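Bedside Tables and What Collects on Them

Welcome to the bedroom page! I started this gallery one rainy Tuesday when I was supposed to be putting laundry away, and it has grown a good deal since then (the kitchen drawers are next, I promise). I have a real soft spot for nightstands. They're small, they work hard, and they end up holding whatever we had in our hands when we got sleepy – chargers, hair ties, lip balm, a library book from two summers ago.

We lived with a wobbly stool beside the bed for all our years in Narncombe, so when we moved up to Hanholm I went looking for something with a proper drawer. I must have gone through 20 listings before I settled on wood, and I've never been sorry. Click through slowly, and do leave a note if you're tidying along at home.

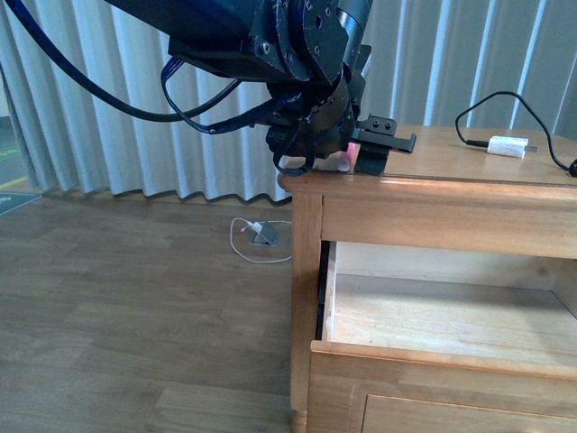 Ông wrote in to say that the drawer should always come before the top, and that a person who clears the top first only ends up stuffing everything into a drawer that was full to begin with. I've come around to that way of thinking, though it took me a few tries!

Honey-colored wood, with the grain showing nicely, and the shallow drawer pulled open. A shallow drawer is my favorite kind, as things can't sink to the bottom and stay there until spring.

The little white plug adapter and its thin black cable are over to one side of the top. Cords are my weak spot, I'm afraid. At our house they get a loose coil and a twist tie, and by bedtime they've wandered off again.

One small thing in pink and white, right at the corner. Odds and ends like that go in a saucer at our place, a chipped one I bought at the Juvolside market and couldn't bear to throw out.

More bedrooms will go up in December, once I've finished the hall closet.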